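**Birneck Drinks and Tableware Project: progress report to the Haslinger Fund**

Prepared by Nuno Nogueira, 15/06/2019

The grant pays for new cups, bowls and bottles for the day rooms at Birneck and Storklow, and for time to try them before we order in quantity. This report covers the work since April. The first trials are finished at Birneck and have begun at Storklow.

**Cups**

We have settled on a plain plastic cup without a handle. It narrows a little towards the base, and most people at Birneck could get a hand round it without help. The strong colour was asked for by staff. The old cups were white and were often knocked over on the white tables, mainly by people with poor sight. The supplier is Zomow, who also hold the pink-coral cup in stock, so we do not expect a wait.

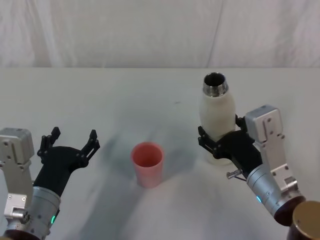

Will the old white cups be thrown away?

They will stay in use in the staff kitchen at Birneck until they wear out, and any that are cracked will go for recycling.

We have ordered 100 cups, to be shared between the two sites according to the number of people who attend. Birneck will take the larger part. The cups have been through the dishwasher every day of the trial and have kept their shape. There was a complaint that they are hard to stack when warm, and the kitchen now leaves them on the rack until the afternoon.

**Bottles and bowls**

The bottles replace the glass jugs. Lindalva Toledo, who runs the Birneck day room, wanted something that could be carried between tables with the cap on and would be less of a worry if dropped. We tried a tall bottle and a shorter one with a rounded shoulder and a metal neck. The shorter one was preferred. It pours in a thin stream when tipped gently, which suits people who are filling their own cup or adding water to a bowl of cereal or soup.

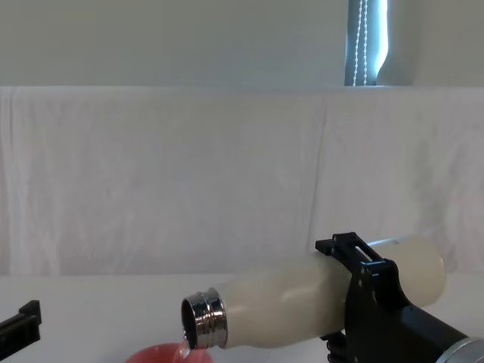

Filling is slower than with a jug. At Birneck the bottles are now filled before the morning session, and this has dealt with most of the delay. Storklow has a smaller sink and will need to do the same job in the main kitchen, which the cook has agreed to.

Red bowls were chosen for the same reason as the coloured cups. Porridge and rice show up well in them. We bought 18 for the trial and all are still in use. Some people found the glossy finish slippery on a bare table, so we have put non-slip mats on the order.

The caps are the weak point. They come away from the bottle completely and 2 have been lost at Birneck, probably in the washing-up. We have asked Zomow for spares and for the price of a cap on a strap. Until we hear back, caps are kept in a tub beside the sink and put back on at the end of the day.

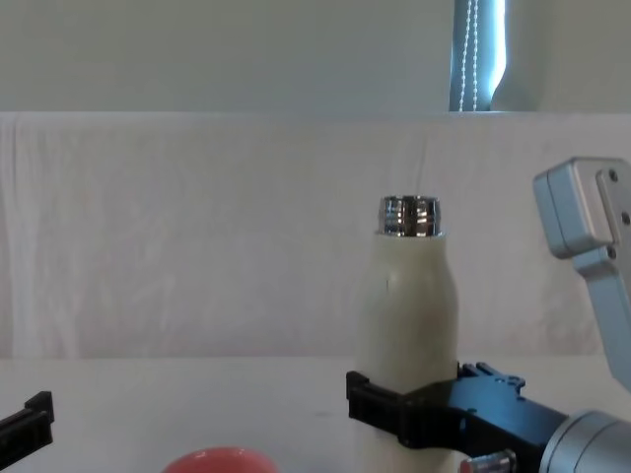
Staff also asked how the bottles should be cleaned, as the neck is too narrow for a hand. A long brush does the job. The threads on the neck need a small brush as well, and both are now on the kitchen list.

**Spending**

Spending is within the budget you approved. Cups and bowls cost slightly less than planned and the bottles slightly more. We would like to use the difference for the mats and brushes, and ask for your agreement to this change.

**Next steps**

- Finish the Storklow trial and collect comments from the people using the day room
- Agree the bottle order once the question of the caps is answered
- Deliver the cups to both sites
- Send you the receipts with the final report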